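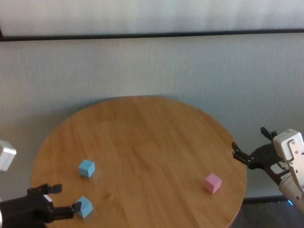 Home & Hobby > Furniture > Tables and Chairs

Round table: sand it or leave it alone?

samer_kanaan wrote:
Hello all, I've been reading here for ages and finally have something to ask. We have a round wooden table with that warm honey color, straight planks, a few little knots, and it has been pushed up against the wall since we moved to Opoku Street. I love it dearly, but it's picking up scuffs in the center and near the front edge, and I keep going back and forth on sanding the whole top. My daughter does her block building there (the pastel cubes, light blue and pink, she is very firm about which goes where), so whatever I put on it has to stand up to small hands and a lot of sliding. Would you go for oil, or something harder?

Catalina F. wrote:
Oh, please leave it alone! I had one very like it and sanded it one November when I should have been baking, and I never got that honey tone back. Clean it with a soft cloth and a drop of dish soap, dry it well, and then just live with it for a month before you decide. You may find you stop seeing the scuffs, and if you don't, the sandpaper will still be there.

Abelardo_C wrote:
I have to disagree with Catalina, and I say it with affection. If the scuffs are only in the finish, a light pass with fine paper along the grain is an afternoon's work. Just find out what's on there first, Samer. Try a patch underneath. And look at the seams between the planks while you're down there, crumbs love them.
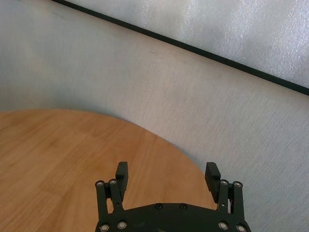 Page 2 of 4

nizarh wrote:
Quoting Abelardo_C: "a light pass with fine paper"
Sure, if it's solid wood. If it's veneer you can go right through it before your coffee is cold, ask me how I know. Check the edge before you do anything at all.

samer_kanaan wrote:
Thank you, everybody, this is so kind. I'll get under there with a flashlight this weekend and see about the edge and the patch. My wife is with Catalina, by the way, and she says the marks are from all of us and she likes them.

Catalina F. wrote:
I like your wife already!

Zaid Twal wrote:
For the blocks, a felt play mat would save you the whole argument. Ours has been down for 2 years and it rolls up for dinner.

Abelardo_C wrote:
Fine, a mat. But I still say sand it, Zaid.

Last updated: September 29, 2026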